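Speaker notes – "Water at Home: what we learned from the small things"
Talk for the Usonau residents' evening, August 3, 2023
Speaker: Cyprian Nowakowski

Before starting: check that the microphone works at the back. Ask Igor to close the side door, the street is loud in the evening. Put the jug on the table and leave it there, I need it in the second part.

Opening

Good evening. My name is Cyprian Nowakowski and I work as a household water adviser. I visit people in their homes, I look at the taps, the toilet, the boiler, and I talk with them about their habits. I have done this work in Ollport and now in Usonau.

Please tell them the language thing early. "English is my third language, so if I say a word strangely, raise your hand and we repair it together." (Pause. People usually smile and it becomes easier for me.)

I want to talk tonight about the water we use without deciding to use it. When we take a bath, we decide. When we wash the car, we decide. But most of the water in a home goes away in small moments, when our mind is on something else.

Part one – the meter

Start with a question to the room: who knows where the water meter is in your home? Wait. Let them look at each other.

In my visits, many people do not know it. In some apartments the meter is behind a kitchen cabinet, and one has to take out all the pots to see it. I say this with sympathy, my own meter was behind the shoe shelf for years and I read it only when the letter came.

The exercise I give is very simple. Read the meter in the evening, before bed. Do not use any water in the night. Read it again in the morning. If the number has changed, something is leaking. Most often it is the toilet. A toilet can leak so quietly that a person standing next to it hears nothing.

Story of the house on Vundden Street. The family there had a bill they could not understand. They had already changed their shower head and stopped watering the garden. I put a little food coloring in the toilet tank and we drank coffee. When we came back, the color was in the bowl. The rubber part at the bottom of the tank was old and hard. The new one was cheap and the father put it in himself the same afternoon.

(Do not tell the long version with the dog. Time.)

Show the printed card with the meter drawing. Igor has the box with the cards, he will give them out in the break.

Part two – the kitchen

Go to the jug now. Hold it up. I ask people to put a jug like this one beside the tap and to fill it while they wait for the hot water. This water is clean, it is only cold. It can go to the plants or to the kettle.

When people begin to do it, they are surprised how often the jug is full. I do not have to argue with them any more. The jug argues for me.

Then dishes. Here I want to go slowly, because people feel judged about dishes. Everybody learned it from a mother or a grandmother, and if I say "this is wrong," I say it about the grandmother too.

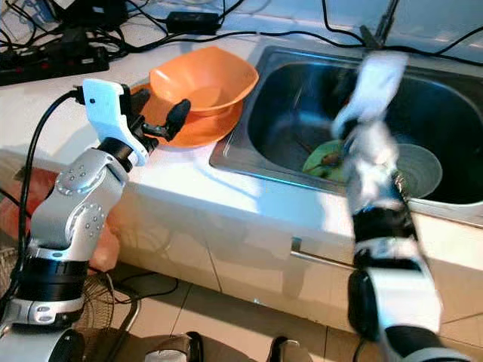

Orange dishes on the counter by the sink.
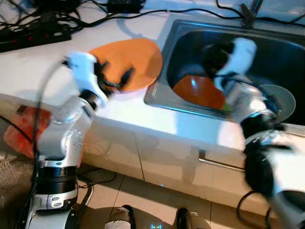 So I do not say wrong. I say, let us look at three habits and each person can choose one.

The first is the running tap. Many people let the tap run during the whole washing. A plug in the sink, or a basin, changes this at once. For rinsing, open the tap a little and close it again between the pieces.

The second is rinsing before the dishwasher. If you have a machine, scrape the food into the bin and put the plate in. Look in the manual what it says about the filter, and clean the filter. Very often, when someone tells me that the machine washes badly, I open it and the filter has not been cleaned since they moved in.

The third is the half-empty machine. I live with one other person and we do not fill it every day. We wait. It needs enough plates in the cupboard, this is true, and we bought 4 more bowls at the flea market for this reason.

Expected question: "Is the machine better than the hand?" Answer: it depends on the machine and on the hand. A full machine on the eco program is usually very good. A careful person with a basin can also be good. I do not want to fight about it. (In Ollport this question took a quarter of the evening – please be strict with myself.)

Part three – a small trial

Explain the trial we did in March. We invited 80 households and asked them to write down their meter reading every Sunday evening. No new equipment, only the paper and a pencil on a string.

Say clearly that it was not science. We had no second group to compare with, and the people who joined were already interested. I can tell what they told me, but I cannot promise a percentage and I do not want to see one in the newsletter.

What they told me: the writing itself changed something. One woman said that she began to hear the tap. Before, it was a sound like the refrigerator. Another man found that his outside tap was dripping behind the bushes, and he thinks it was dripping all winter.

Some people stopped after 3 weeks. I called them and asked why, in a friendly way. The usual answer was that the paper was in the wrong place. If it hangs near the meter, and the meter is in the basement, nobody goes. We now say: hang it where you drink your coffee, and carry the number up in your head or in your phone.

Practical information

We have 200 free sets of tap aerators at the Usonau library desk. One set for each home, please. They screw on by hand. If the old one does not move, use a cloth and do not force it with pliers, the thread can break.

Home visits can be booked with Igor Grabowska at the table by the entrance. A visit takes one hour. We do not sell anything and we do not look in the bedrooms unless there is a radiator problem.

Renters: ask your landlord in writing before you change any part in the toilet. I have a sample letter in the gray folder.

Questions, then the break. Igor gives out the cards and the pencils. Take the jug home, it belongs to my sister.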